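Does "Small Batch" Mean Anything? A Label Check on Dried Apricots

Project report, Food Studies, second year
Group: Kyu-ri Ji, Loïc Vasseur, Min-kyu Pyo
Supervisor: Annelore Kuhlmann

1. Why we did this

Dried apricots in our local shops come in two price bands. The cheaper ones say "dried apricots". The dearer ones say "small batch", "slow dried" or "orchard select", and cost up to twice as much. Our supervisor suggested we find out whether people can taste a difference. Two of us thought they could. I (Kyu-ri) did not, and I should say so at the start, as it may have coloured how I wrote this up.

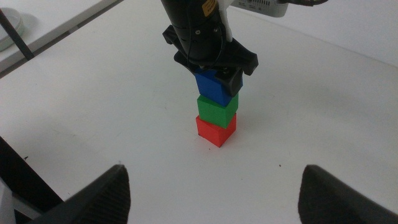
We bought two products in June. Gosby is the cheap one, sold in a 900 gram bag. Larnel is the dear one and comes in a paper pouch with a paragraph about sunshine. Both list apricots and sulphur dioxide, in that order. Neither pack says how big a batch is, and when Loïc wrote to Larnel to ask, the reply told us it was "traditional in size". We still don't know what that means.

2. Method

We recruited 26 tasters from our own year. Each got one apricot half from each bag in plain paper cups, with water in between, and was asked which one they preferred and which they thought cost more. Geum-ok Yook handed out the cups and knew which was which. She tried not to give anything away, but a proper test would have kept her in the dark too.

We also soaked five halves of each brand overnight and weighed them before and after. The kitchen scale was a cheap one and gave different readings for the same cup.

3. What we found

Preferences were split, with a slight lean to Gosby that I would not put any money on. On price, most tasters admitted they were guessing. Several wrote that the Larnel fruit was "more natural" because it was darker. Colour mostly tells you how much sulphur dioxide was used and how long the fruit has been sitting around, so I don't count that as tasting.
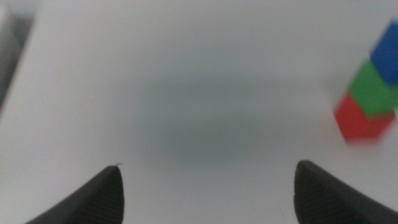
Colour gave us the most trouble. Min-kyu wanted to grade the fruit against a printed chart, and his first set of grades came out darker for every Larnel half. When he did it again by the window the gap shrank. We had assumed a plain white tabletop would settle the matter, but even a bare pale surface can look bluish in one part and have a soft grey shadow across the middle, and a piece of fruit judged there would pick up the same problem. We dropped the colour grades from our results.

The soaking test showed both brands taking up water. The difference between them was smaller than the wobble in the scale, so we are not reporting a figure.

4. Problems

The tasters were students, most of them hungry, and one bag of each brand tells you very little about a brand. Fruit varies from bag to bag. Loïc thinks 50 tasters and a third product would have given a clearer answer. I think it would have given us a longer table.

We also never tried the apricots cooked. Annelore pointed out that few people eat the dear ones straight from the pouch, and that a tagine or a loaf might bring out something we missed. That is fair, though the pouch makes its claims about the fruit itself.

5. Where this leaves the label

We could not find any flavour that went with the words "small batch". Loïc still buys Larnel. Min-kyu has gone over to Gosby, and the leftover fruit from both bags went into a crumble before we thought to label the tubs.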